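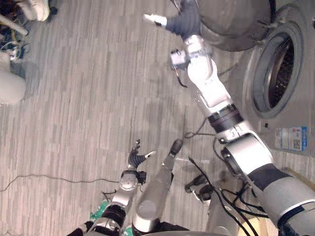 Front-loader with its round door open.

Projects > Student reports > Surkley Maritime Studies
Search this site Go
Reading time: 2 minutes

Who's watching? Lookouts and tired crews on the Nalberg to Merness crossing
December 2023

I picked night watches for my project because I've always loved ships and thought it'd be easy (ha!). My plan was to read the bridge logs from the training ship Pathak and see how often a lookout got swapped late. There were 524 entries to get through, most of them in handwriting that could double as code, and I did the lot at my kitchen table over 6 evenings.

A watch on the Pathak has two people on the bridge at night, one steering the show and one looking out of the window. When the handover runs late, the person at the window has been staring at black water far too long, and I wanted to know if the log would even show it. Sometimes it did! The writing gets shorter, the weather notes dry up, and twice the hourly position was missing altogether.

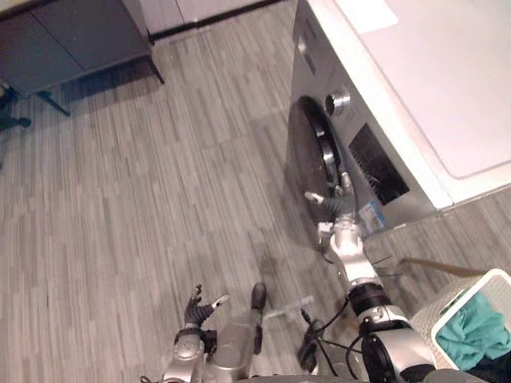
The silver-grey front panel and chrome knob.

I can't prove tiredness from a blank line in a book, and my tutor was quite firm on that. Somebody might just have been busy with a fishing boat crossing ahead. Still, both missing positions came in the last hour before dawn, on the approach to Merness, where the channel narrows and you'd really want them written down.

If I did it again I'd ask to sit in on a handover (at Nalberg, ideally, as the bus goes there) and I'd sort the entries by hour first. I did it by date and had to start over.
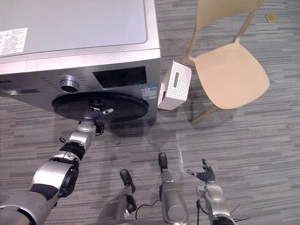
Does a ship with good radar still need a lookout at night?

It does. Radar can miss small wooden boats, especially in a choppy sea, and a person at the window may spot a light before anything shows on the screen.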